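Does the Expensive Reed Sound Better? A Blind Listening Test on Student Clarinets
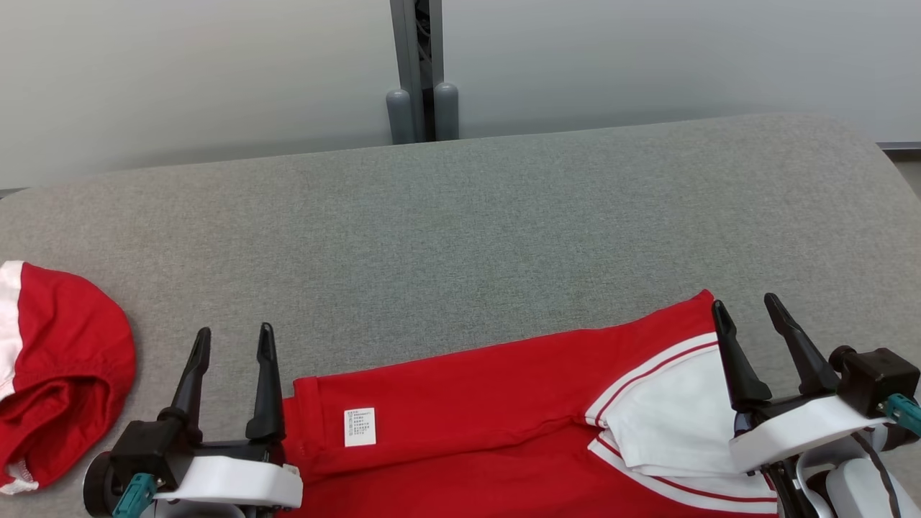
Modville, 11/07/2021

Project report, Acoustics of Music, fall term

1. Why I did this

I have played clarinet for 11 years and have spent more on reeds in that time than the clarinet is worth. A reed is a thin slice of cane that costs as much as a sandwich and lasts about as well. Players have very firm opinions about them. In my section the belief is that Braris reeds are "dark" and Sithole reeds are "bright," and that anyone who can't hear this should consider percussion.

I wanted to find out whether listeners could tell the two brands apart without seeing the box, and whether the players could. The second question was the one that made me unpopular.

2. Background

The reed vibrates against the mouthpiece and lets air into the tube in pulses. Below a certain pitch, the clarinet mostly favors the odd harmonics, which gives the low register its hollow sound. A stiffer reed generally needs more breath pressure to start, and a softer one responds faster but can go flat when pushed. Tone words like "dark" are harder to pin down. In most of what I read for class, a dark sound meant one with less energy in the upper harmonics, although in one article it seemed to mean a sound the author liked.

Strength numbers also differ between makers. A 3 from one company may be closer to a 2.5 from another, so comparing two boxes with the same number on the front proves very little. I missed this in my proposal, and my instructor wrote "hm" beside it in pencil.

3. Method

Eight reeds were used, four Braris and four Sithole. I matched them by playing feel and then checked each against a bright lamp, looking for uneven cane. All were broken in over the same week in October, for the same number of minutes a day, on the same mouthpiece. My roommate now knows the opening of one Kidlow étude better than I do.

The brand stamp on each reed was covered with a small piece of tape below the ligature, and a classmate kept the list of which was which. Two clarinetists played each reed. Each recorded a low E held for several seconds, a slow scale over the break, and the first line of the Kidlow étude. We used one practice room, with the microphone at a fixed distance and the gain left alone.

Listeners heard the clips in pairs over headphones and answered "same brand" or "different brand." They could replay a pair once. The players were asked to name the brand of each reed right after playing it, and to describe the tone in their own words.

4. Results

Listeners gave 59 percent correct answers. Guessing would come out at 50, so there may be a small effect, or there may be a few lucky people. With a group as small as mine I can't separate the two, and I have stopped trying to after one long evening with the spreadsheet.

The held note gave the weakest results and the étude the best. My guess is that articulation gave more away than tone did. Several people mentioned the start of the notes in their comments.

The players did no better than the listeners. One of them described a reed as "typical Braris, very covered" and, on hearing it was a Sithole, asked whether the list could be wrong. The list was checked. The same player later called a real Braris "a bit shrill, so Sithole."

I also looked at the spectrum of the low E for each reed. The differences between reeds of the same brand were almost as large as the differences between brands. The two players, on the other hand, were easy to tell apart on every reed. One had consistently stronger upper harmonics no matter what was in the mouthpiece.

5. Problems

The room was next to the brass hallway. I threw out 2 recordings where a trombone is clearly audible and kept one where it is only faintly audible, which I mention here before someone else does.

Reeds change with humidity, and I had no way to control that. The heat in the building came on midway through the recordings and everything felt stiffer afterward. I mixed up the playing order for this reason, but I didn't measure the humidity, and I should have.

Matching reeds by feel is also shaky, considering that the whole project is about whether players' feelings about reeds can be trusted. A proper stiffness gauge exists. It is outside the budget of this course.

Finally, both players knew what I was testing. One of them is me.

6. What I would change

More listeners, obviously, and at least one other player who has no stake in the outcome. I would record the reeds on two mouthpieces, because I suspect the mouthpiece matters a good deal more. I would also add a third group of reeds from the bottom of the case, the ones people keep for marching band, to see whether the listeners notice a reed that really is bad.

For now I can't support the claim that one brand is darker than the other. I presented this to my section at the break in rehearsal. Two people asked to see the data, and the rest went back to soaking their reeds. I have since bought another box of Braris.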